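Caderno da copa do ateliê, março de 2026

Voltei a pegar no caderno porque a Séverine reclamou (com razão!) que a última entrada era uma lista de compras e um desenho de uma chaleira. Pois bem, hoje há matéria. Passei a manhã a mexer na mesa das bebidas e dos pequenos-almoços, aquela que montámos para experimentar disposições antes de levar tudo para a copa de Grimville, e quero deixar isto escrito enquanto me lembro.

Primeiro, o tapete. Ganhou o castanho-escuro, e ainda bem. O Justinas queria a mesa nua, diz que o branco é mais limpo e que um tapete só serve para esconder migalhas, mas eu passei a semana passada a tentar ver um prato branco em cima de um tampo branco e já não tinha paciência. Com o castanho vê-se tudo: a louça, as migalhas, as pingas de limão. E faz menos barulho quando se pousa a louça, coisa que o pessoal da sala ao lado agradece.

Segundo, o gelo. Andámos a discutir o balde durante dias. O Tianyou queria pô-lo ao centro, «porque toda a gente vai lá», e experimentámos assim: uma confusão. Cruzam-se os braços todos por cima do prato, pinga água na torrada, e a pá acaba sempre no chão. Encostei o balde azul-claro à esquerda, com a pá de metal lá dentro e o cabo virado para fora, e fica à mão sem atrapalhar ninguém. A tigela azul-pálida ficou ali perto, vazia por enquanto. A minha ideia é usá-la para as rodelas já cortadas, mas a Muchen acha que devia ser para os caroços e as cascas. Fica por decidir (eu voto nas rodelas, que fique registado).
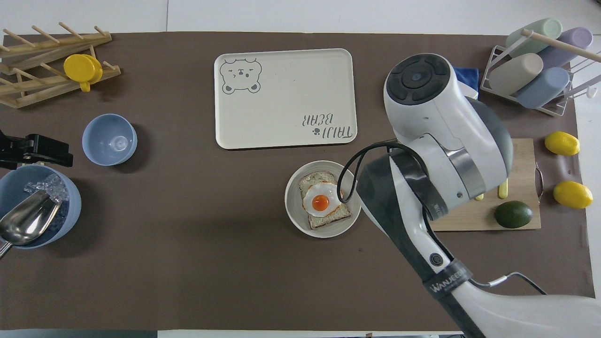 O escorredor de madeira é que me deu mais trabalho. É bonito, as ripas inclinadas dão-lhe graça, mas ocupa imenso espaço se o pusermos direito. Acabei por o rodar e deixá-lo na diagonal, no canto de trás, e de repente sobrou lugar para o tabuleiro. A caneca amarela de plástico pode ficar deitada em cima dele, com a asa para baixo. Não é elegante, eu sei, mas ao menos tem sítio certo e deixa de andar a passear pela mesa.

O tabuleiro creme é o do urso, o «TAIJI BEAR», com a carinha a piscar o olho e a patinha ao lado das letras. Toda a gente gosta dele e toda a gente o põe ao contrário! Hoje deixei-o com as letras de pernas para o ar para quem está deste lado, de propósito, para quem se senta em frente as poder ler. O Mingxuan passou, olhou e perguntou-me se era distração. Não era. Quero ver se assim o tabuleiro pára no lugar ou se alguém o endireita até amanhã.

Para o prato branco fiz a torrada com o ovo estrelado por cima, a nossa refeição de ensaio desde julho. Continuo a gostar dela como teste: é baixa, larga, e um ovo com a gema à mostra denuncia logo se o prato ficou num sítio incómodo. Neste arranjo o prato fica quase a meio, logo abaixo do tabuleiro, e pareceu-me bem. Talvez o puxe mais dois dedos para a frente na próxima.

Do lado direito ficou o canto dos citrinos. Tábua de madeira clara com a lima em cima, os dois limões amarelos fora dela, à direita, um acima do outro. A tábua tem aquela argola de metal na ponta, que dá um jeito enorme para a pendurar no fim, e por isso virei-a para a direita, para o lado de onde se pega. A lima é das escuras, casca grossa, comprei-a no Merkanden com os limões. Os limões rolam se lhes tocarmos, já se sabe. A Séverine sugeriu um pires fundo. Pode ser, mas mais um pires nesta mesa e eu demito-me.

Coisas que falta resolver:

Pano. Só há o azul, dobrado lá atrás à direita, e com o gelo a derreter vai ser preciso outro. Pedir ao Tianyou um dos cinzentos.

Orçamento da bancada definitiva. A Mogensen respondeu com 3000 pela versão comprida, prazo de 14 dias. Acho caro, o Justinas acha normal. Pedi-lhes a versão sem gaveta.

Copos. A Katura manda caixas de 50 e nós não precisamos de tantos nem de longe. Perguntar se vendem meia caixa.

Ah, e a torrada do ensaio: se alguém a comer antes de eu tirar as medidas do prato, que faça outra. A frigideira está lavada e os ovos estão na prateleira de baixo do frigorífico, atrás do leite da Muchen.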